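The Drop Zone

Every home has a piece of furniture that was bought for one job and quietly reassigned to another. Ours is a gray cabinet. It came into the house to hold table linens, in the belief that we were about to become people who owned table linens. It now holds up a bag of chips.

I started paying attention to it in April, when I was trying to find my car keys and found instead a flashlight, a birthday card I had bought for someone whose birthday is in January, and half a granola bar folded into its own wrapper with real care. All of this was on top of the cabinet. The drawers underneath, when I opened them, were nearly empty. We had been using a chest of drawers as a shelf.

I mentioned this to Fergal Brennan, who refinishes furniture out of a former muffler shop and has opinions about flat surfaces the way other men have opinions about quarterbacks. He was not surprised. "A drawer asks you to do two things," he said. "You have to open it and you have to close it. A top doesn't ask you for anything." He then put his coffee down on a dresser he had finished that morning, looked at it for a while, and picked it up again.

Fergal calls the top of any waist-high cabinet the drop zone. He has stripped 300 of them, by his own count, and says he can usually tell what a household eats by what comes up under the scraper. Soda leaves rings. Chips leave a faint oily haze that laughs at sandpaper. Chocolate, he says, is the easy one, and he would like more families to consider chocolate.

The snack migration

Snacks are supposed to live in the kitchen. Ours did, until we bought the cabinet and put it along the route from the kitchen to the couch. That was the mistake. A person carrying a drink, something salty and something sweet needs one hand free to find the remote, so the load gets set down at the halfway point, just for a second. The second can run until Thursday.

I have tried to discourage this. I bought a tray, on the theory that things on a tray look deliberate. The tray was from Mollel, it cost more than the snacks it would carry in its lifetime, and within a week it was leaning against the wall behind the cabinet because it was taking up room where the snacks went. I bought a lidded basket from Jasetti. The basket filled up with charging cables on its first night and has been closed ever since, like a small museum with funding problems.

Then came the label maker, a Pruson, which I should never have been sold without a waiting period. I labeled one drawer SALTY and the other SWEET. My family took this as a joke and responded in kind, and for a while the SWEET drawer contained a jar of pickles. The labels have since come off. One of them spent a month on the dog's bowl.

What the top is for

There is a respectable school of thought that says a surface should be left bare. I visited a house like that once. The owners had a long, pale sideboard by Hindimo with a single branch on it, and I held my drink for two hours because there was plainly nowhere it was allowed to be. When I got home I set my keys on our gray cabinet and felt the relief of a man taking off dress shoes.

Fergal is more practical. He has no quarrel with snacks on furniture as long as the furniture has been told to expect them. A piece with a glossy finish is going to sulk over every scratch. A flat, matte gray, he says, is the color of a surface that has made its peace. Scuffs blend in. Crumbs don't, but crumbs can be swept off with the side of your hand onto the floor, where they become a vacuuming problem and therefore a Saturday problem.

He also has a rule about quantity, and after a good deal of resistance I have adopted it. The top gets no more than 4 things at a time (he says "four" with his fingers up, as if I might try to bargain). A fifth thing means something goes in a drawer, or gets eaten. In our house it gets eaten. I have seen my son look at a crowded cabinet top, sigh like a tax accountant in spring, and finish the pretzels.

Bags, cans and small flat things

Different snacks misbehave in different ways. A can is the best citizen. It stands where you put it, it has a small footprint, and all it wants is a coaster, which it will not get.

The small flat wrapper is the sneaky one. It weighs nothing, so it slides under mail and behind lamps, and it turns up months later beneath a school form that was due months ago. Dark wrappers are worse than bright ones, although on a gray top even a navy one has trouble hiding for long.

Then there is the chip bag. A chip bag will not stand up without help, and when it falls over it takes up as much room as a laptop. It is mostly air, and you cannot squash the air out without making the kind of noise that brings everyone in from the other rooms. Lay it flat and accept it. I spent the better part of 19 minutes one evening trying to prop one against a lamp, and the lamp is the one that went over.

So this is where we have settled: cabinet in gray, chips on their side, the navy packet within reach of them, and room at the back for a drink.
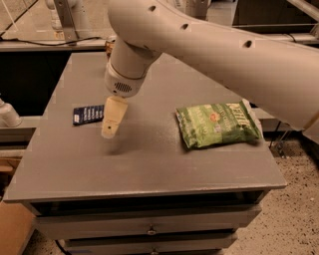
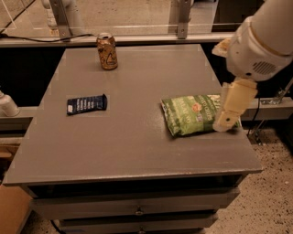
Green chips and a dark blue something, on duty both times.

If you're starting from scratch

Buy the cabinet secondhand. Fergal sells his for more than I want to print, but a solid one with two drawers and small round knobs turned up at a yard sale near us for 80 dollars, and the seller threw in whatever was in the bottom drawer, which was takeout menus.

Check that the drawers run freely, even though you won't be using them. Paint it something that forgives. Two thin coats, then leave it alone for longer than the can tells you to, with nothing on top, including the can.

Measure the walk from your kitchen to your couch and find the spot where your own arms give out. That's where the cabinet goes. You can put it somewhere else if you like, but the snacks will end up at that spot regardless, and without furniture there they'll be on the stairs.

As for the table linens, we do have some now. A set of six napkins, a gift. They're on top of the refrigerator.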